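3.2 Where people keep their leftovers

Figure 2. Kitchen items on a wooden table, with a purple round piece on top of a small glass container.

I'll admit I went into the Zeltden interviews expecting to hear about fridges, and mostly I heard about lids! Of the 94 households we visited in April, 51 told us they'd thrown out food in the past week that they had simply forgotten. Taha El Idrissi, my co-interviewer, kept asking where it had been sitting – usually on a back shelf, behind the milk. We come back to the shelf question in Section 4.

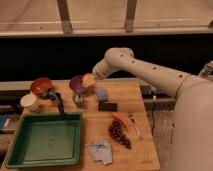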